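4.2 Picking station: changes to operator duties

The arm now takes mixed small items from the bin. Operators no longer reach into it during a cycle – their work moves to refilling, checking and clearing.

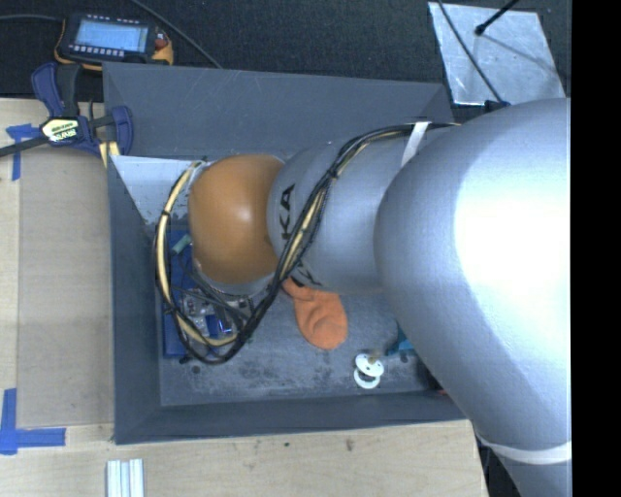

Reading time: 1 min

1. Stop the cycle at the panel before refilling.
2. Check that the cable bundle is tied to the arm.
3. Check that the clamp grips the bin edge.
4. Restart and log the bin number.

CAUTION: Keep hands out of the bin while the arm is live.

Note: Report faults to Inna Hutsuliak, extension 265.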